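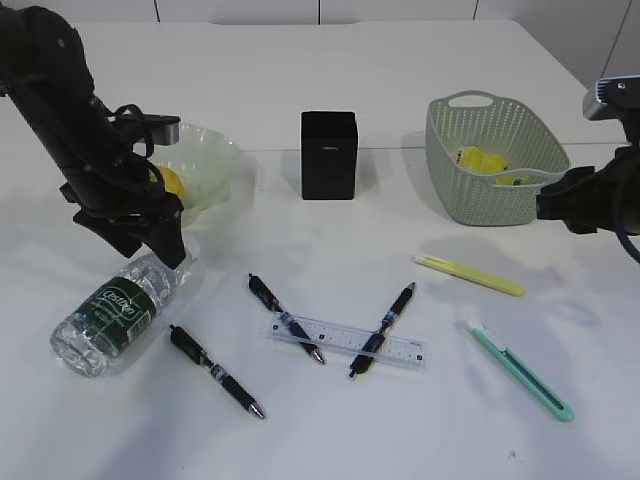 Boneck Marti Cellular Home Phone Base
Sold by Flavitz, Gultville
Price: $87
Availability: In stock, gray or black
Add to cart | Save for later | Ask me something

I've had one of these on the shelf in my own hallway for two winters now, so you're getting an owner's opinion along with the sales pitch.

The Marti is a small box with an antenna on it. You put a SIM card in one side, plug your regular old house phone into the other, and your house phone works over the cell network. That's the whole trick! You get a dial tone, you press the buttons, the phone rings when someone calls. My mother-in-law used hers for months before she asked me what the box was for.

I started selling them after I dropped my own landline. I was paying $49 a month for a line that crackled every time it rained, and I had a drawer with a prepaid SIM in it doing nothing. I didn't want to give up the big comfortable handset in the kitchen (I can't hold a cell phone with my shoulder, I've tried, they shoot out like a bar of soap), and I like having one phone that belongs to the house. So I bought three different boxes and lived with each of them for a while. One hummed. One forgot the time every night and needed to be woken up in the morning. The Marti was the third.

What it's like to use

Sound is good. I'd call it better than my cell phone on the same network, mostly thanks to the handset and the fact that the antenna sits in a window and stays put. There's a little delay when you first dial: you press the last number, you wait a few seconds, then it goes through. If that bothers you, hit the pound key after the number and it dials right away. I do this without thinking now and I've started doing it on other people's phones too.

Caller ID works if your phone has a screen for it. Call waiting works with the flash button. Voicemail is whatever your carrier gives you, and you'll hear a stutter in the dial tone when there's a message waiting. An old-fashioned answering machine works fine as well, you just need to set it to pick up sooner than the carrier's voicemail does or the two of them will race each other.

Cordless sets with several handsets are fine. Plug the main base into the Marti and the rest follow along. I run four handsets that way and the ringing is loud in every room.

What it doesn't do

It doesn't do fax. People write to me every month saying theirs might be the one that works. It won't be, please save your shipping money.

It also won't run a monitored alarm, a medical pendant or an elevator phone. The maker says no to all of those in the manual and I say no too. If you have something like that on your line, talk to the company that monitors it before you cancel anything.

Rotary phones will ring, and you can answer them, and they sound wonderful. You can't dial out on one. I sell a pulse-to-tone adapter that goes in between, see the accessories further down.

Text messages come in and get stored on the SIM, but there's nothing to read them with. If your bank sends codes by text, don't give them this number.

About SIM cards and networks

The Marti takes a standard full-size SIM. If yours is one of the tiny ones, there's an adapter tray in the box, and please use it (I've had to fish two loose nano SIMs out of returned units with tweezers and it's no fun).

This is a 3G and 2G device for GSM networks. It will not work on a CDMA carrier, with or without a SIM. When in doubt, send me the name of your carrier and your ZIP code before you order and I'll look at it with you. Prepaid is fine. Some carriers don't care for a phone plan being used in a home base and some sell a special plan for it, so ask yours. And try a cell phone on the same carrier in the spot where the box is going to live. If the cell phone can't hold a call there, the Marti won't either. It has a decent antenna but it can't do magic.

Can you keep your old landline number? Usually. Start the transfer from the new carrier's side and do NOT cancel the landline first. Once it's canceled the number is gone and I can't help you.

Setting it up

Put the SIM in with the power off. Screw on the antenna, finger tight. Plug in the phone, then the power, and wait for the green light to stop blinking. Mine takes a minute or so. If it goes red, your SIM is asking for a PIN, so put it in a cell phone, turn the PIN off, and try again.

Please don't plug the Marti into a wall phone jack while the phone company's wire is still connected. Their line puts voltage on that jack and it can kill the box. If you want to feed all the jacks in the house, disconnect at the gray box outside first. That kind of damage isn't covered, and I feel bad every time I have to write that email.

Specs

Phone ports: 2 (same line on both)
SIM: standard size, adapter tray included
Backup battery: built in, rated 7 hours standby
Antenna: removable, SMA connector
Antenna cable: 15 feet, sold separately
In the box: base, antenna, power supply, phone cord, SIM tray, printed manual

The battery is there for power outages. Remember that a cordless phone needs its own power, so keep a plain corded one in a closet somewhere.

Accessories

Window antenna with 15-foot cable
Pulse-to-tone adapter for rotary phones
Spare battery
Wall bracket (two screws, not included, sorry)

From customers

"Works in the cabin where my cell phone was hit or miss. I bought the window antenna too and would tell anyone in the woods to do the same. Wish the lights were dimmer at night, I put tape on them." Grímur Hedegaard

"Four stars. Setup was easy but the manual is written for somebody with better eyes than me. Flavitz emailed me a large print copy the same evening." Dagmar Koubek

The large print manual is now a download on this page, by the way. Good idea, Dagmar.

Shipping and returns

Orders go out from Gultville the next business day. You can send the Marti back within 30 days if it doesn't get along with your house, and I only ask that you take your SIM out first. Units ordered after May 1, 2018 come with the newer power supply, the one with the longer cord. If you have the older one and it's working, keep using it.

Questions go to the form at the bottom of the page. I answer them myself, usually at night.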